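**Abella Replica Registry: questions from owners**

The registry lists replica and kit-built automobiles with documented chassis. Send corrections to Trinidad Bautista.

**What counts as a replica?**

A car built to the pattern of an earlier model by anyone other than the original maker. Rebodied originals go on a separate list.

**Where is the chassis number on a Holtik roadster?**

On the right frame rail, behind the front crossmember. Cars numbered 200 and up also have a plate on the firewall.
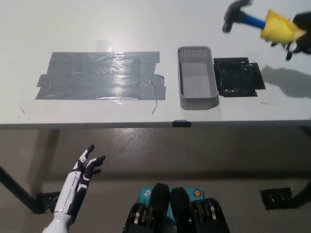
**Can I register a car with no build papers?**

Send a rubbing of the chassis number and a copy of the current title. Nigel Stockdale compares both with the Bevberg build ledger, which ends at car 946. Cars not in the ledger are entered as "unconfirmed."

**Does the engine have to match the ledger?**

No. Engine changes are noted in the entry and do not affect its status.

**How do I report a sale?**

Use form 29. Give the chassis number, the new owner's name and the mileage at transfer. The entry number stays with the car.

Last revised 13 September 2022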